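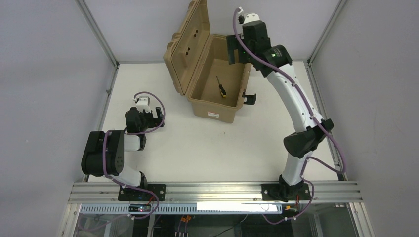 Workshop notebook, 11/3/19
Entry by T. Partington

Subject: re-gluing of chair joints, Asamoah set, second session

The two side chairs received from Asamoah were examined again this morning. The back rails of both had been repaired before with a modern white adhesive, and the old film must be removed in full if hide glue is to be used. Warm water and a stiff brush softened it within 16 minutes on the first chair. The second took longer and will need another application.

Glue was prepared to the proportions set out by Odette Charpentier in the November entry. It was held at temperature for the whole session and discarded afterwards. Colleagues are reminded that glue is not to be reheated the following day.

Trial joints in beech offcuts were clamped with 80 grit and plain surfaces for comparison. Nabila Pangaribuan will break these and record the results on the next page - the plain surfaces are expected to hold better.

Clamps 13 and 16 have worn pads and should not be used on polished work. Teguh Nair has requested replacements from Trullon. Delivery is not confirmed.

Outstanding: second chair, back rail; seat blocks on both; colour samples for Tsung-han Hsu, who requires them before any finish is applied.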